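Poker Basics, Session 2 – Position and Bet Sizing
Notes for 26th January

Read before class. Hand history packet is seperate, bring it.

Recap from last time: starting hands, blinds, who acts when. If you missed it, borrow somebody's notes.

POSITION

Button = last to act after the flop. Best seat. You see what everyone does before you put a chip in.
Early seats – play tight. Big pairs, big aces, not much else at a full table.
Middle – add medium pairs, suited broadways.
Late – widen up, but look at who is in the blinds first. Two callers who never fold = do not get cute.

Small blind is the worst seat over the long run. Half a bet already in, and you act first on every street after the flop. Beginners defend it way too much.

BET SIZING

Preflop raise: pick a standard size and stick to it. If you go bigger with aces and smaller with nines, people will notice.
Add one big blind for each limper.

Flop: dry board (K 7 2, no flush draw) – small bet does the job. Wet board (J T 8, two hearts) – bet bigger, charge the draws.

Worked example, on the board in class:
Pot is 50. Villain bets 50. You call 50 to win 100. So you need to be good one time in three. Flush draw on the flop with two cards to come gets there a bit more than a third, but only if you see both cards for the one price. Usually you don't!! Turn bet is coming. With one card to come its under 20 percent, fold unless you expect to get paid after.

COMMON MISTAKES (from the November hands)

– Min-betting into a big pot. Gives a great price to everything.
– Betting the river with a medium hand. Worse folds, better calls. Check.
– Calling out of position "to see what happens."
– Sizing by mood after losing a pot.

Homework: packet hands 474 and 3444 (numbering is from the Trindo database, ignore the gaps). For each, write your position, pot size before the bet, and what price you were getting. One line each is fine.
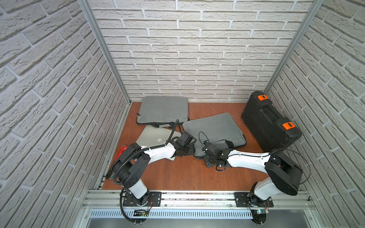
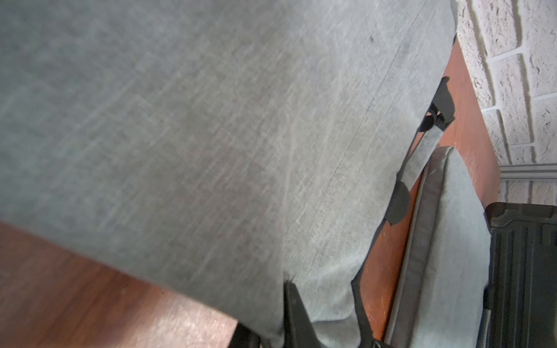 Roxana Palomino: On hand 474 I get a different pot size depending on whether the small blind's folded chips count. I left them in, dead money is still money in the pot, right? Changes my price a little but I call either way.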